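Trirkavau opens budget planning guide for small automation buyers

27 Apr 2022

Hi, Sobia Sial from Trirkavau. I wrote our new equipment planning guide, so I get to write the press release too (lucky me!). The guide is free as of today, it runs 30 pages, and it's meant for labs and small shops that want to buy grippers or a first robot arm and have to put a number on a form before they've bought anything.

I started it in February, after our own budget round went sideways. We had priced the big stuff down to the dollar and then found 194 separate line items we'd left out. Spare fingers, screws, chargers, outlets, a second table, the hours people spend learning to use the tools. All small, and all of it had to come from somewhere!
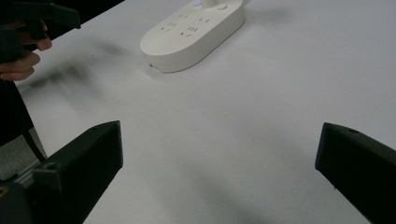

So the guide begins with the bench and works outward. How many people will be at it at once, what needs to be plugged in, how far the nearest wall outlet is, where cords can run without getting in anybody's way. Then come hand-held tools, then arms, then service contracts. I put the contracts last on purpose, and Danish Qureshi, who handles purchasing for us, argued with me over that for weeks. He got his own chapter on quotes as a peace offering, and I have to admit it's the best one in there.

"Ask for the price of the second year before you sign for the first," Danish writes. "If the seller can't give you one, put your own guess in the budget and mark it as a guess."

Two outside teams, Lunemura and Abbasi, tried the worksheets on their own plans and sent back plenty of notes, most of which we used. The spreadsheet that goes with the guide was built with Plaser and covers setups of up to 50 stations. We've also printed 700 paper copies for people like me who plan with a pencil.

To get a paper copy or set up an interview, write to the Trirkavau press desk and put "planning guide" in the subject line. Questions about the spreadsheet go to Danish.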